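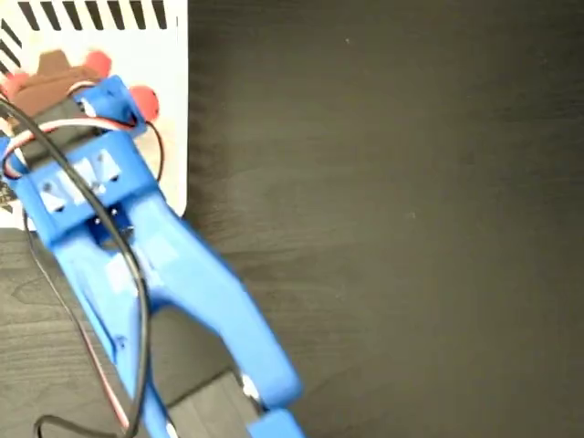 Blue gripper at the white board, bench 2

Iltex Ullby — Automation working group, minutes
Oct 29, 2025
Chair: Athina Athanasiadis. Notes: Achilleas Gavalas.

1. Last minutes
Approved. The bench lighting order is still open with Nikolaidis.

2. Gripper trial
Achilleas reported 1,069 soft pieces handled since the trial began, and the sorting crew is really pleased! Wrists are less sore by the end of a shift, and people have started bringing their own ideas for finger shapes — three are on the whiteboard in the break room already. Reloading still takes too many steps. Virkadum will send a shorter routine.

3. Jobs and training
Athina confirmed that no positions go away. Two sorters move to setup and checking, at the higher rate, from December. All 21 people on the line get bench time, night shift included (they asked first, and loudly). Question from the floor about who may stop the arm: anyone, any time.

4. Budget
2,000 approved for spare fingers and servo cables.

Actions
Achilleas: training list on the board.
Athina: written note on the new rates.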